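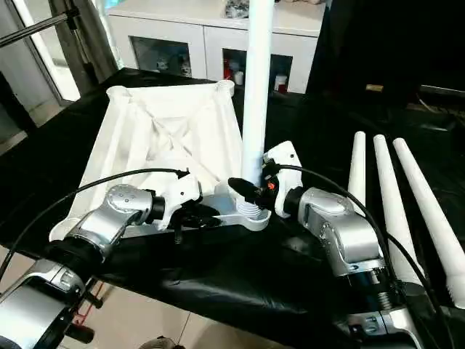 Retour de la journée portes ouvertes chez Nanau, et j'ai encore la tête pleine de bruits de moteurs ! J'y allais surtout pour la conférence de l'après-midi, je n'en ai vu que la fin. Je suis resté scotché tout ce temps devant un robot à deux bras qui montait un meuble. Enfin, un petit meuble : un panneau carré en tissu blanc tendu sur un cadre, avec des emboîtures rondes aux coins et des montants blancs qui viennent s'y loger. Le genre de chose qu'on assemble chez soi en pestant, assis par terre, avec un pied qui refuse obstinément de se mettre droit.

Et justement, c'est ça qui m'a plu. On a tous vu des vidéos de bras industriels qui soudent des portières à toute vitesse, toujours au même endroit, au millimètre. Là, il faut composer avec du tissu qui plisse, un cadre qui bouge dès qu'on appuie dessus, un filetage à aligner. La pince gauche tient le bord du cadre, la droite serre le montant tout en bas, juste au-dessus du filetage, et on se surprend à retenir sa respiration au moment de l'emboîtement (mon voisin aussi, je l'ai entendu souffler).

Wim Vanhove, qui animait la démo, a eu la patience de répondre à toutes mes questions, et j'en avais un paquet. Je lui ai demandé pourquoi un meuble, pourquoi pas des boîtes ou des cubes comme on en voit partout. Sa réponse : « Parce qu'avec un cube, une seule main suffit. » Tenir d'une main pendant que l'autre travaille, on le fait toute la journée sans y penser, et pour la machine c'est un vrai sujet. Si le bras gauche serre trop fort, le cadre se tord un peu et l'emboîture n'est plus en face. S'il ne serre pas assez, tout pivote avec le montant.

Le projet s'appelle Jedent et l'équipe en est à 500 montages enregistrés, ratés compris. J'ai bien aimé qu'ils n'aient pas caché les ratés, d'ailleurs. J'ai vu un montant partir de travers, le bras s'arrêter, Wim remettre la pièce en place à la main et relancer, sans en faire une histoire. Au deuxième essai c'est passé, et il y a eu quelques applaudissements !

Côté vitesse, il ne faut pas être pressé. Un humain va nettement plus vite, même un humain comme moi, c'est dire. Mais la douceur du geste m'a bluffé : les bras approchent, ralentissent, corrigent d'un rien, repartent. J'aurais voulu filmer davantage, mon téléphone a rendu l'âme avant la fin.

J'ai aussi fait un tour au stand Cliro, deux salles plus loin, où l'on pouvait piloter soi-même une pince avec une manette. J'ai mis un temps fou à attraper un bouchon, et une gamine m'a remplacé et a réussi du premier coup. Bon.

Pour ceux que ça tente, l'équipe m'a parlé d'une nouvelle démo en novembre, avec le montage complet cette fois, du premier montant au dernier. Venez plutôt vers 10 h, on voit bien mieux, l'après-midi il faut jouer des coudes. Moi j'y retourne, et je chargerai mon téléphone.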